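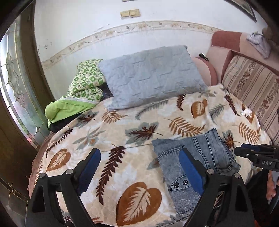
Most advice on making jeans last comes from people selling something, and I have stopped believing a good half of it. Freezing them to kill the smell? I gave a pair 20 hours next to the peas and they came out cold and still smelling of the grill. Folded denim on a leaf-print bedspread is how mine spend the night between wears, and a few hours of open air does more than the freezer did.

Vinegar to "lock in" the color is another one. Modern dye is mostly set before you buy, and what fades it is rubbing and hot water – so turn them inside out and wash cold. The Lelari color-guard sheets cost 8 dollars a box and I could not tell the difference. Maybe you can.

Stretched waist: a warm wash tightens it until lunchtime. A belt works longer.

Grease spots do respond to plain dish soap. Rub it in dry, leave it 45 minutes, then rinse. Check the spot before the dryer, as heat can set what's left.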